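What the Small Print Costs: Disclosure Rules and the Storage Lien

By the Legal Affairs Desk
July
6 min read
62 shares | 14 comments

When a tenant falls behind on a self-storage unit, the facility in most states may sell what is inside. The power to do so is called a storage lien, and it is older than the industry that now relies on it. Warehouse keepers held similar rights over grain and furniture long before anyone rented a locker by the month. What has changed is the kind of person on the other side of the agreement, who is seldom a merchant and often in the middle of a move, a divorce or a death in the family.

The usual sequence is simple on paper. The tenant misses a payment. The operator denies access to the unit and sends a notice of default to the last known address. If the balance is not paid by the stated deadline, a second notice describes the property in general terms and announces a sale. The sale is advertised, bids are taken, and the operator recovers rent and reasonable expenses. Any surplus is held for the former tenant for a period set by statute.

Each of those steps has produced litigation. Courts have been asked what counts as a last known address, whether an email is adequate if the tenant never opened it, and how much detail a general description must contain. A notice that reads "household goods" may satisfy one court and trouble another. Operators tend to write as little as the statute allows, and tenants tend to argue afterward that a fuller notice would have prompted them to pay.

A dispute at a facility in Virkivard shows how the pieces fit together. The tenant had rented a unit of 300 square feet from Hanby Storage and had paid on time until a change of bank interrupted her automatic payments. Hanby sent 2 notices, both to an apartment she had left. She had reported her new address at the front desk but had not completed the written form required by the rental agreement. The contents were sold 14 days after the second notice, and the buyer had removed them before she learned of the sale.

Her attorneys, from the firm of Rizk Wurneck, did not dispute the missed rent. They argued that the desk clerk's knowledge of the new address was the company's knowledge, and that a clause requiring a written form could not defeat a statute written to protect tenants. Hanby replied that a large facility cannot run on spoken messages and that the form was short, free and available at the same counter. The parties settled before a ruling, and the amount was not made public.

The question left open is a common one. Rental agreements routinely require changes of address to be made in writing, and courts generally enforce such terms between parties of equal strength. Consumer contracts receive closer attention. A judge may ask whether the clause was conspicuous, whether the tenant initialed it, and whether the operator had waived it in the past by accepting informal updates from others.
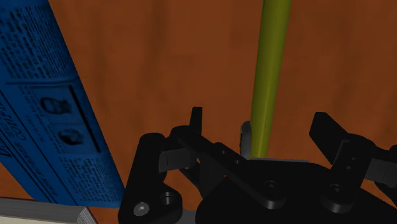 Conspicuousness is the term on which many of these cases turn. A clause is conspicuous when a reasonable person ought to have noticed it, and the test looks to type size, contrast, headings and placement. Dense rows of small dark text on a blue background, with a few larger letters set at a slant along one side, would raise the issue at once if the lien terms were among the small rows. Larger type draws the reader first, and a court will want to know what the larger type was used to say. Several statutes remove the guesswork by requiring the lien notice to appear in bold or capital letters near the signature line.

Tenants who wish to protect themselves have a few practical measures available. A change of address should be delivered in the form the agreement specifies, and a dated copy kept. Many statutes allow the tenant to name a second person to receive default notices, an option that often goes unused. Items with sentimental or legal importance, such as family papers, photographs and military records, receive special treatment in a number of states and may have to be returned even after a valid sale.

Tenants who have already lost property should act quickly. The time allowed for claiming surplus proceeds can be short, and a buyer who purchased in good faith usually takes clear title even where the notice was defective. The remedy in that situation is money from the operator, measured by the fair value of the goods. An inventory made at the time of move-in, with receipts where they exist, is the strongest evidence of that value.

3 comments awaiting moderation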